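Pilling is measured by rubbing. At Elter's test room a disc of bed linen is worn against felt, lifted at 500 turns and graded by eye under a fixed lamp. Printed cotton from Waltia kept grade 3 in November.

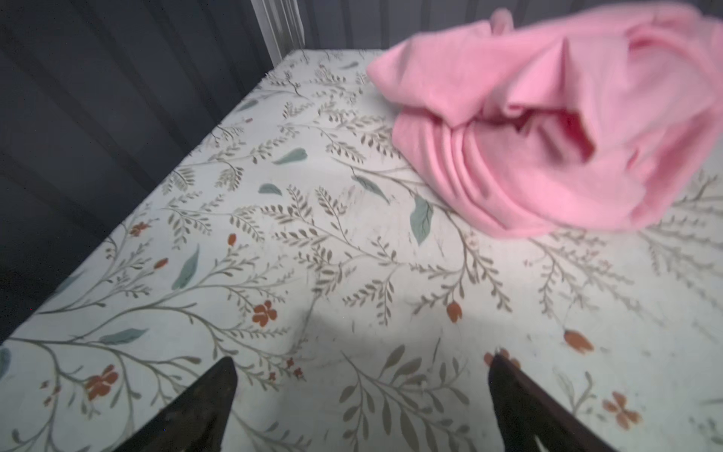
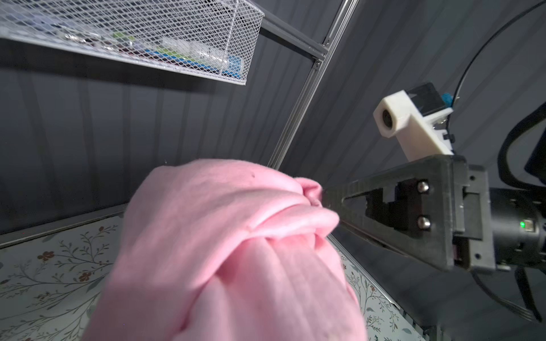
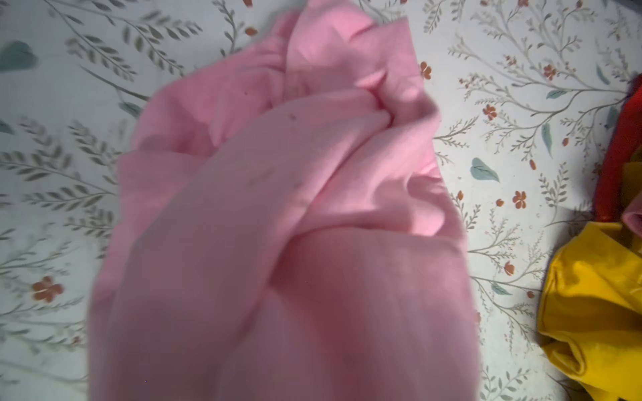 Bedding print and pink cloth.

Fleece behaves differently. Its raised fibres tangle early, and a softener makes this worse. Pistex now washes each sample at 400 spins a minute before grading, which brings its results closer to household wear.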